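Thread, because I have now spent most of a week sitting in Saludo and I have opinions about the room

If you haven't been, Saludo took over the old Prestarora showroom. I used to walk past that place with my mom when I was a kid and we never once went in. Sofas on a carpet. Very serious sofas

Jomar Policarpio got the lease in March and I offered to help with the seating plan, which is how I ended up drawing tables on graph paper at midnight like it was my job (it isn't my job)

First thing you notice is the ceiling. Cream, smooth, kind of glowy when the lights are on. Everyone told him to paint it dark and make it moody. Everyone was wrong, I'm so glad he left it alone

And the skylight! Thin dark lines, lots of small panes. On a bright day it's so white up there you can't look at it for long. I moved my chair twice on my first visit just to stop squinting and then moved it back because I missed it

Round ceiling lights too. Danilo Lagman wanted to swap them for those hanging bulbs on long cords that every place has. We had a whole argument about it over noodles. I said you'd be ducking under them with a tray. He said I duck under everything anyway, I'm tall. Fair

They stayed. Danilo still brings it up

Okay, the red. There's a red panel on the upper wall and an orangey one lower down and they do NOT match. It bugged me for two days. Then I saw them with the plants next to the orange one and now I'd be upset if anybody "fixed" it

Speaking of the plants. So much green. Some of it trails down and I keep wanting to put my face in it

Jomar waters them before opening and says he talks to them, though I've only ever heard him talk to the espresso machine, and not nicely

The dark railing up top I was less sure about. I thought it would feel like a parking garage. It's fine! With the red beside it you get a nice hard line, and it gives you something to look at when your friend is on their phone

Things I got wrong on the graph paper, for anyone planning a room:

I drew chairs pushed in. People don't leave chairs pushed in. Draw them pulled out with a person in them and a bag on the floor

I also forgot that people want to sit against something. First plan had a big table right in the middle under the light and I was so proud of it. We tried it with 16 friends one evening and they filled every edge seat first, then stood around holding their coffee. Not one person took the middle until there was cake on it

So the big table got shoved over and the middle is mostly walking space now, and it feels twice as big

Somebody asked what the budget was. I don't know all of it, but Jomar gave me 3000 for the furniture and I spent 1561 of it on secondhand tables and chairs, plus 200 for a guy with a van. Yes I still have the receipts. Yes I'm going to be smug about this for years

The rest went on sound stuff, which I didn't even know was a category. A hard curvy ceiling throws every spoon clink right back at you. Opening morning I could hear a breakup from across the room in full detail

We put felt under the tables where you can't see it, and it helped a lot. I got the idea from a forum post by someone called Stasitus who had done it in a church hall. Thank you Stasitus, wherever you are

One thing I'd still change is the counter end. The line for takeout runs straight into the people carrying drinks to a seat, and around lunch it's a lot of "sorry, sorry, oh sorry." I've got a new drawing. Jomar hasn't asked to see it yet - I'm leaving it near the register

Also if you're going to work there, bring a hat or sit away from the skylight. Screens are hopeless under it before lunch. Late afternoon is my favorite, when it gets softer and you can finally read something

I'm in my usual spot again today, big drink, zero work done, mostly looking up. Going to order one of the cheese rolls in a minute and then I really do have to answer some emails
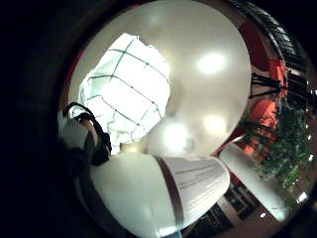
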